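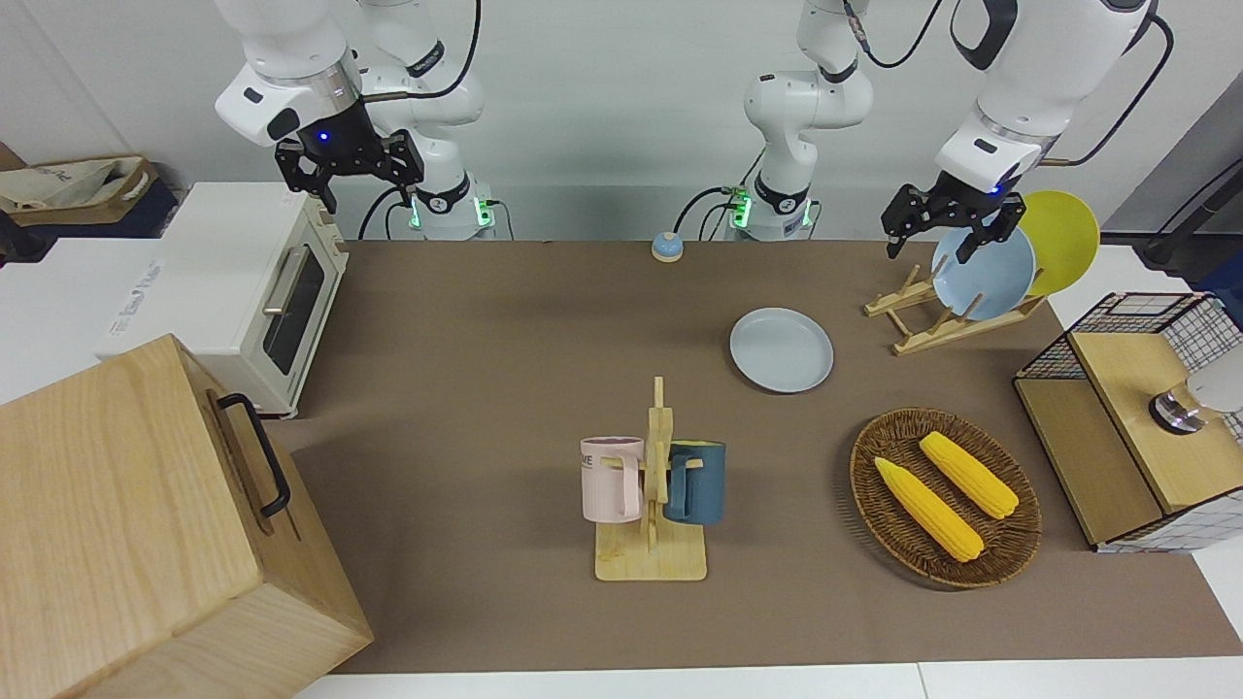 How I clean and oil wooden kitchen stuff

I put off oiling my wooden things for years, and then a cutting board I really liked split right along the grain. So now I do the whole lot twice a year, boards, spoons, racks, the works. It's an easy job and the kitchen smells great after!

You'll need food-grade mineral oil, a couple of old T-shirts, dish soap, coarse salt and half a lemon. I buy my oil at Gillico in Candport, where the small bottle lasts me 5 or 6 boards.

First, wash everything by hand with warm water and a little soap. Don't soak it. Scrub any stains with the salt and the cut side of the lemon, rinse, and wipe dry with a towel.
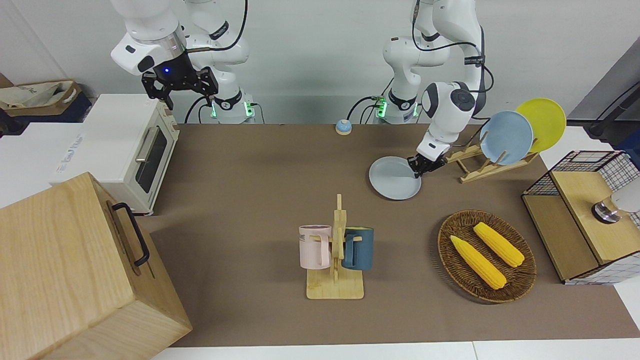
Then let it all dry standing up so air gets to both sides. I give mine 12 hours, usually overnight. Thick boards might want longer – if the wood still feels cool to the touch, leave it alone.

When it's dry, pour on more oil than you think you need and rub it in with a piece of T-shirt, going with the grain. Get the edges and the end grain too, they drink up the most. My neighbor Angus Henare warms his oil first by standing the bottle in a mug of hot water, and I've started copying him (it does spread nicer).

Leave it for a few hours, wipe off whatever is still sitting on top, and do a second coat if the wood looks patchy.

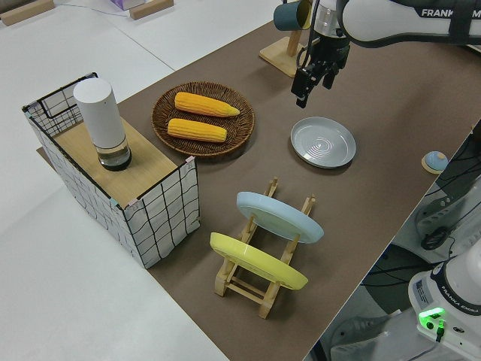 Page last changed: August, by Menaka Howlader

A few things people have asked me:

Olive oil? I wouldn't. Mine went sticky and smelled like old crayons.

Dishwasher? Please no. That's how I lost a lovely set of spoons.

Fuzzy spots? Sand them lightly with fine paper before you oil, then wipe off the dust with a damp cloth and let the wood dry again.

Beeswax on top is optional. I like it on boards, but I skip it on spoons – it just melts off in the soup.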